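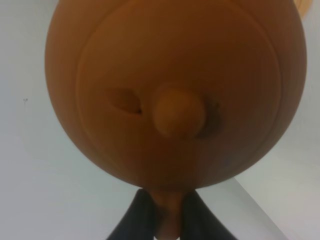

Flernon arm build: your questions, answered

I get the same messages over and over since I started posting this build, so I've put them all on one page. I'm one person with a bench at the Clorkidside shared workshop and a corner of my spare room at home, so please read all of this as what worked for me. If your question isn't in the list, the comment form is at the bottom of the site and I do read it (slowly).

What is Flernon?

It's my name for a small desktop arm with a two-finger gripper and a little camera mounted at the wrist. I wanted something that could pick up small stuff from a table, hold on to it and put it down somewhere else. That's the whole ambition! People keep asking if it will fold shirts or make coffee. It will not. I'd be thrilled if it sorted my desk drawer.

Did you design it from scratch?

No, and I'd tell anyone starting out not to. The base and the first two joints come from a set of plans called Derese that gets passed around at the workshop. I changed the forearm because I wanted it shorter, and I redrew the wrist completely so the camera would have somewhere to sit. The gripper is my own too, on its fourth version now. Versions one and two were awful. Version three was fine until I dropped it down the stairs.

What did it cost?

I've kept every receipt in a shoebox and the total so far is $601. That includes the motors, the controller board, the power supply, the camera, screws, plastic, and two motors I burned out by being impatient. It doesn't include my workshop membership or the tools I already had. You could go cheaper with smaller motors, but then you'd want to keep your objects really light.

Why put the camera on the wrist and not on a stand?

I tried a stand first. It was great for seeing the whole table and pretty bad for seeing the last inch before the fingers close, which is the inch I care about. The arm kept getting in its own way. On the wrist, the camera goes wherever the gripper goes, so I always get the fingertips and whatever is between them.

The downside is that anything big fills up the whole view as soon as you lift it. If I'm holding a figure by the neck, the head takes over and there's hardly any table left to look at. So I do all my looking before the grab, save where the arm needs to go next, and then trust the saved position on the way. I may still add the stand camera back as a second view. I go back and forth on that one.

Why are you practicing on toy-like figures?

Blocks got boring, and they also taught me bad habits. Any old gripper can squeeze a cube. A figure with a big round head on a narrow neck is a different problem, because the weight is all up top and there's only one decent place to hold it. Plus a face tells you straight away which way the thing has turned. With a plain ball I'd spend ages squinting at the screen trying to work out if it had rolled in the fingers. With a nose, I just look at the nose.

And okay, yes, the big orange head with the sleepy eye makes me laugh every single time it comes up on my monitor.

How do you get it to hold something by the neck without slipping?

Slow closing, mostly. The fingers come in from both sides at an angle so they make a V, and the tips end up right under the head where it narrows. That way the head can sit on the tips a bit and the squeeze doesn't have to do all the work. If I grab lower down, the figure wants to tip over, and if I grab higher, the fingers slide on the curve.

I close until the motor current starts to climb, then stop, wait a beat and give it one more tiny nudge. Then I lift just a little and hold. If I see the face start to turn, I put it back down and try again. I really wish I'd started doing that little test lift sooner - it would have saved me a lot of crawling around under the bench.

Why are the fingers black?

No deep reason. I had most of a spool of black left over! It did end up helping, though. Dark fingers are easy to tell apart from an orange object on a pale background, both for me and for the code. If you mostly pick up dark things, I'd go with a lighter color.

What software do you run?

I use a control program I wrote myself called Gralesus, and it's not pretty. It reads the camera, moves the joints and logs everything to a folder. I drive most of the moves by hand with a game controller and save the ones I like. My log has 1,036 saved grabs in it as of this month, and plenty of those are me missing the object completely. I keep the misses. They've been more use to me than the good ones when I'm trying to figure out what changed.

My camera view is blurry up close. Is it broken?

Probably not. Small cameras often come focused for things farther away, so anything right at the fingertips goes soft. Some have a lens you can twist. Mine was glued, and I picked the glue off with a hobby knife and a lot of swearing. I set it for the tips of the fingers, and things that bulge out closer to the lens than that still go a little soft. I can live with it. As long as I can make out the main features and the outline, that's plenty for what I'm doing.

Do I need special lighting?

I used to have a bright desk lamp right over the arm, and the hard shadows drove me up the wall. Dark patches next to a nose or a handle can look a lot like a hole or another feature, and my code fell for it constantly. Softer light and a plain pale background sorted out most of that. I still get some shading on round things and I've stopped fighting it.

How long did the build take?

It was 14 weekends to get to the first successful pickup, with a big gap in the middle when I was waiting on a part. If you follow the Derese plans as they are and don't redraw the wrist like I did, you'll get there a lot faster.

Can I have your files?

The gripper and wrist files are going up as soon as I've fixed the cable channel, which currently pinches the camera wire if you rotate past halfway. Gralesus will follow once I've cleaned out the worst of the comments. If you're a Clorkidside member, just come find me at the bench by the drill press, most evenings after seven.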